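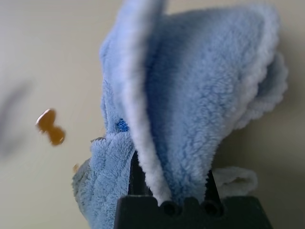
October - posted by the Drenbridge office

Speaker notes, "Keeping the customers you already have" - afternoon slot, 2 pm start, small room

Get going on time. People have jobs to get back to. Phone on silent!!

Opening - who we are. Drenbridge, house and office cleaning, 14 on the crew, two vans. Don't do the whole history. One line about starting with a single office in Borken and move on.

Ask for hands: who lost a regular client this year? Wait for it. Then who knows why. Fewer hands. Talk about that gap for a minute.

Our own numbers. 103 regular homes on the books in spring. We lost more than we liked over the summer and I'd been telling everyone it was price. Rang the ones who left. Price came up, sure, but mostly it was a differnt cleaner each visit and nobody answering the phone after lunch. Say that plainly, don't dress it up.

First big thing - same face every visit. Hard to schedule. We pair people now, so if one is out sick the other has already been in the house and knows about the alarm and the dog. Takes one extra visit to set up, which we don't charge for. Story about the back door key goes here if the room is awake. Skip if not.

Second - the phone. We tried a shared cell. Bad idea, everyone thought someone else had it. Now one person has it per day and that person is NOT on a job. Costs us hours. Worth it, and say why: most calls are tiny. Can you come at ten instead of nine. Did you see my earring. Call back within the hour and it stays tiny.

Scheduling software - somebody will ask. We use Kudo, moved over from a wall calendar. Looked at Vestik too, fine, more than we needed at our size. Don't get stuck on this, last time it ate half the questions. Tell them to find me at the coffee.

Third - complaints. We go back, same crew if the client is OK with it, no charge, no arguing over who missed the baseboards. Then I phone the next day. Most people who complained are still with us. The quiet ones leave.

Awards and reviews. Bit awkward, half the room has the badge on their van. Nice to have. We ask for a review after the third visit, never the first, by text, one line, no discount for it. Read out the sample text:

"Thanks for having us again. If you have a minute, a review helps us a lot. If something wasn't right, call me first please."

Slow down on that last bit, people write it down.

Money slide. Keep short. To replace one regular home we were spending $300 by the time you add flyers, the walk-through, the first deep clean at the lower rate. Leave the number up while they do it in their heads. Then the question - what would you spend to keep one?

What didn't work: fridge magnets. Birthday cards (we got a birthday wrong). The loyalty card, clients forgot they had it and so did we.

If running long cut the magnets and go staight to questions.

Likely questions - how to tell a client the rate is going up. Letter first, then a call, a full month ahead, same increase for everybody on the same size home. Contracts? We don't use them for homes, offices yes. Tips? Cleaner keeps all of it.

Close: pick one client you haven't spoken to since summer and ring them before you drive home. Handouts by the door. Thank the hosts for the room. Take the adapter back with me this time.

Comments

maidright_sue: Was in the second row, never got the key story! Will you post it?

Drenbridge office: Ran out of time, sorry. Maybe next one.

twobuckets: We do the pairing thing too. Falls apart a bit in flu season but clients are nicer about it when they know both names.

glassandgrout: $300 seems low for our area but I did the math in the parking lot and didn't enjoy it.

Contact the Drenbridge office | Copyright Drenbridge, all rights reserved | Back to top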